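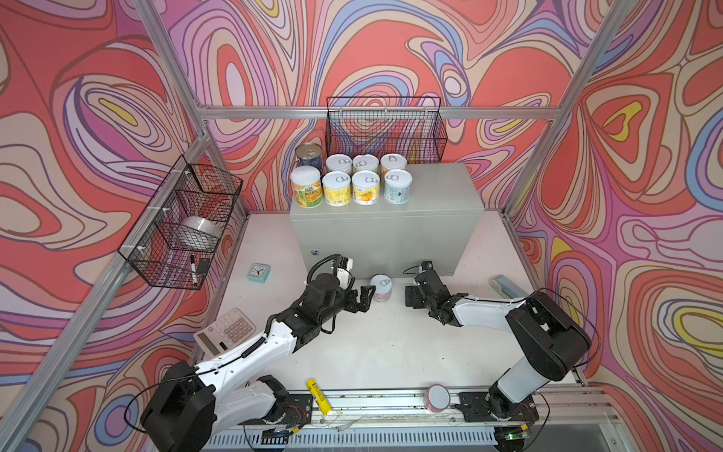 Judit Barta
Maîtresse de conférences en science politique

Figure 1. Deux bras robotisés, pinces tournées vers une petite canette rose et blanche.

3. La consultation sur le stockage de l'eau dans le district de Stoltow

3.1. Ouverture de la procédure

Le projet de règlement sur les retenues agricoles a été transmis au conseil de district en juin, avant toute rencontre avec les organisations d'exploitants. Le texte fixait un plafond de prélèvement par exploitation et confiait à l'exécutif local le pouvoir de le réviser chaque année. La consultation s'est ouverte après cette transmission, pour une durée de 90 jours. Cet ordre des étapes a pesé sur tout le reste de la procédure : les principaux acteurs en ont fait un argument avant même de discuter du contenu.

La majorité a présenté le calendrier comme une contrainte administrative. Selon son chef de file, Reto Wallner, un texte écrit était nécessaire pour que les exploitants puissent se prononcer sur des dispositions précises. L'opposition, conduite par Marlene Dhillon, a soutenu que le plafond était déjà arrêté et que les réunions prévues servaient à en répartir la responsabilité. Les deux positions ont peu varié jusqu'au vote. On les retrouve presque mot pour mot dans les tracts, les interventions en séance et les lettres adressées aux maires.

Le corpus étudié ici comprend les 529 contributions écrites déposées au registre, les comptes rendus des réunions publiques tenues dans quatre communes et 24 entretiens semi-directifs. Les contributions ont été codées une première fois selon leur objet (volume, répartition, contrôle, procédure), puis une seconde fois selon l'acteur désigné comme responsable. Une même contribution pouvait recevoir plusieurs codes dans la première série, un seul dans la seconde.

3.2. Le refus de siéger

Le principal syndicat d'exploitants, Verkora, a décliné l'invitation au groupe de dialogue dès la première réunion. Sa présidente, Zsófia Szűcs, demandait au préalable le retrait du projet. La coopérative Tundo a fait le choix inverse et envoyé un représentant à chaque séance, tout en précisant par courrier que sa présence ne valait pas accord. Les relations entre les deux organisations étaient déjà tendues depuis l'échec du plan Mészáros, que la coopérative avait signé et que le syndicat avait combattu.

Ce partage a eu une conséquence pratique. Le groupe de dialogue a travaillé surtout sur la répartition des volumes entre cultures, sujet porté par la coopérative, et très peu sur le pouvoir de révision annuelle, qui était la première objection du syndicat. Les comptes rendus mentionnent ce pouvoir à deux reprises, chaque fois pour renvoyer la question à une séance ultérieure. Aucune séance ne lui a été consacrée.

Les entretiens montrent que le refus de siéger était discuté à l'intérieur même du syndicat. Plusieurs délégués locaux auraient préféré participer en observateurs. L'un d'eux, éleveur, résume ainsi son désaccord : « On nous a dit de rester dehors pour ne pas cautionner. Je comprends, mais dehors on n'a rien pu corriger. » D'autres jugent que l'absence a au contraire protégé l'organisation au moment où le texte définitif a été connu.

3.3. L'attribution de la responsabilité

Kipchumba Rotich, rapporteur du texte, a proposé en fin de procédure un amendement soumettant la révision annuelle à un avis motivé des exploitants. L'amendement a été adopté, mais il a été lu de deux façons. La majorité y a vu le résultat du dialogue. L'opposition a rappelé que la mesure figurait dans la première lettre de Verkora – donc hors du groupe de dialogue – et qu'elle aurait pu être inscrite dans le projet initial.

Dans le registre, les contributions codées « procédure » visent presque toujours l'exécutif du district. Celles qui portent sur les volumes sont plus dispersées : elles mettent en cause tantôt l'administration de l'eau, tantôt les communes situées en amont, parfois les grandes exploitations voisines. Les critiques adressées à l'opposition sont rares et concernent surtout son vote en faveur du plan précédent, épisode que Marlene Dhillon n'a pas abordé en réunion publique.

Le registre a ses limites. Les contributions rédigées à partir d'une lettre type y côtoient des textes longs et personnels, et le codage leur donne le même poids. Les exploitants sans affiliation y sont sans doute sous-représentés – les entretiens ne corrigent ce défaut qu'en partie, car le recrutement est passé d'abord par les mairies. La section suivante reprend ces données commune par commune et les rapproche des votes exprimés au conseil.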